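Raising Cherry Shrimp Fry in a Divided Tank
Student project report, Aquatic Animal Care, Flilside Technical College
Friday, July 19, 2019

Background

Cherry shrimp are easy to keep and will breed in almost any settled freshwater tank. The problem is keeping the young alive. Newly hatched shrimp are very small, they do not travel far for food, and most fish will eat them. Our project looked at whether a simple moss divider inside a planted tank would let more of the young grow to a size where they can be sold or moved.

The work was done in the animal care room at Flilside. The class already had a colony of red cherry shrimp, started in February from stock bought at Tarura Aquatics. We took our adults from that colony so that all of them were used to the local tap water. 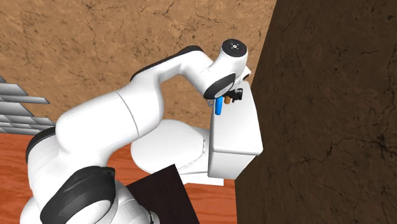

Figure 1. Simulated white robot arm beside a toilet, computer rendering.

Setup

We used 2 glass tanks of the same size. Both had a sponge filter, a dark sand bottom and a clump of java fern tied to driftwood. Tank A was left open. Tank B was split with a panel of plastic mesh that had java moss sewn to it with fishing line. The mesh was coarse enough for young shrimp to pass through, and adults could not.

Each tank was filled with tap water treated with Tirov conditioner and run with the filter on until ammonia and nitrite both read zero. The heaters were set the same. We did a small water change once a week and topped off with treated water in between. New water was dripped in through airline tubing. The first time we poured it in from a pitcher, the shrimp in Tank A swam in circles along the front glass for the rest of the afternoon, so we stopped doing that.

Adults were added after lights out. In Tank B they all went on the filter side. We also put a small group of endlers in each tank, on the adult side in Tank B, as we wanted to see what happened with fish present. A shrimp-only tank would have told us very little about the divider.

Feeding

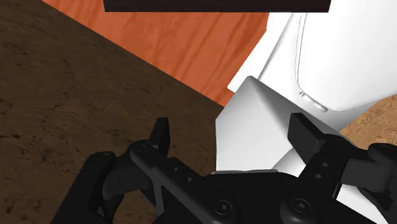

Food was the part of the project that took the most time to get right. Adults were given a sinking pellet from Barbosa every other day, and anything left after a few hours was taken out with a turkey baster. The young need food spread over every surface, so we dusted powdered algae over the moss in very small amounts. For calcium we used plain mineral blocks. These were whole and hard-edged when they went in, much like the white block held between the gripper's fingers in the rendering, and the corners softened as the shrimp grazed on them. When a block started to crumble we took it out and put in a new one. Cuttlebone also works, but it floats until it is soaked and ours kept ending up behind the filter.

Results

Tank B did better. By the end there were young shrimp of several sizes on the moss side, and some were large enough that they could no longer get back through the mesh. In Tank A we saw hatchlings after each female dropped her eggs, but few were seen again a week later. The ones that lived stayed deep in the fern roots.

Water quality was close to the same in both tanks. Nitrate crept up a little faster in Tank B, and we think food was getting trapped in the moss. Rinsing the panel in a bucket of tank water helped, although it had to be done slowly so that no young were lost.

Problems and changes

The mesh bowed in the middle after it got heavy with moss and left a gap at one end. Two endlers got through before we noticed. We fixed it with suction cups and a strip of airline tubing slit along its length, pushed over the edge of the mesh as a gasket.

If we ran this again we would grow the moss on the panel for a month before adding any shrimp. We would also leave the endlers out of a third tank for comparison, and keep the same feeding schedule over weekends, when both tanks went without food.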